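Search products Search

Gridgate Film Archive Box 31

Made for small museums that keep film reels and paper posters together. The board is free of acid and does not fade.
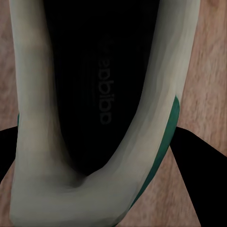
The lid sits a little loose – the air can move inside, and old film needs this.

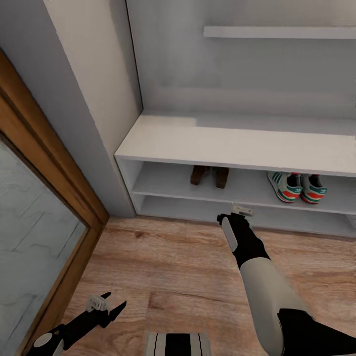
Order number 2541. One pack has 161 label cards, also in white.

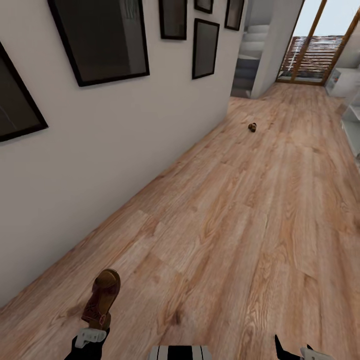 Brown leather shoe, held toe up

Delivery from our Crabtree store starts again in November.

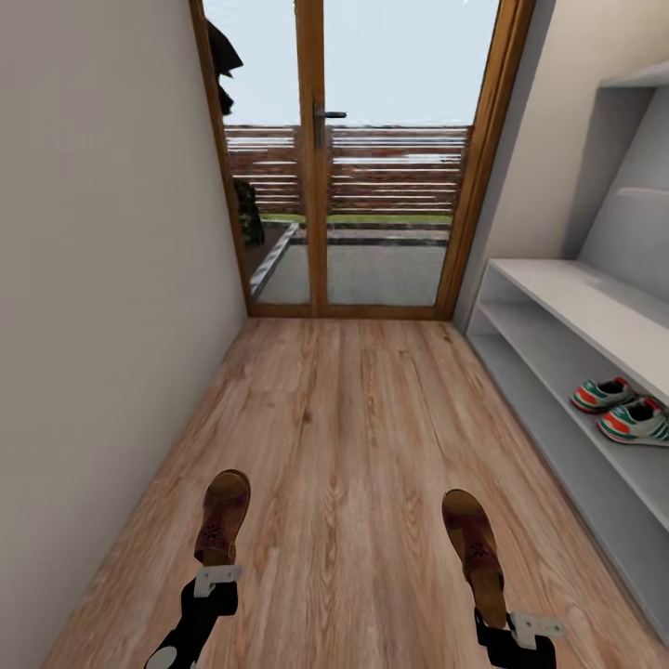 For bigger collections please write to Liam Staniforth before you order.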